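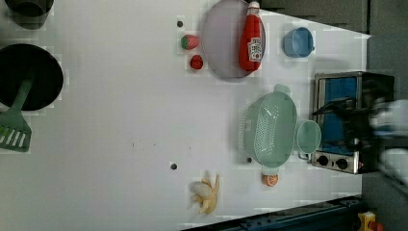 4.2 Annotation of Casting Announcements

The second corpus consists of trade and fan press items that report an actor joining a film or series before the studio has confirmed the role. We collected 200 items from the Tirnden archive, which stores entertainment pages with their original headlines and later corrections. An item was kept if it named at least one performer and one title in production. Reviews, box office reports and award coverage were removed by hand.

Each item was split into claims. A claim is a single statement that a performer will appear in, has left, or is in talks for a title. Two annotators, Golshifteh Mohammadi and Tùng Văn, marked every claim for source type (named, unnamed, none), degree of commitment ("will star," "is reported to star," "may star") and tense. Disagreements on source type were settled by discussion. Disagreements on commitment were kept in the data as a separate label, as they cluster around a small set of verbs, mostly "eye," "circle" and "board."

The pilot round used 30 items and showed two problems with the first version of the guidelines. Working titles were often treated as separate productions. The series released as Mulligan, for instance, appears in earlier coverage only as "the untitled Zillimska project," and claims about its lead were counted twice. We added a title table that links each working title to its release title. The second problem was recycled text. Short items tend to repeat the closing paragraph of an earlier item, including claims that had already been withdrawn. These are now tagged as inherited and left out of the main counts, but they remain available in the released files.

Figure 3. Tabletop view with a pan, a green spatula and a ketchup bottle on a plate.

4.3 Outcome Labels

Outcomes were taken from the final on-screen credits. A claim was labeled correct if the performer was credited in the named title, in any role. Uncredited appearances were labeled separately, and 19 claims fell into this group. A further 28 claims concerned titles that were canceled or had not been released when collection ended in May. These have no outcome label and are excluded from the regression in Section 5.

Credits for streaming titles were checked against the Prikix listings and, where the two differed, the on-screen version was used. Voice roles and archive footage follow the same rule.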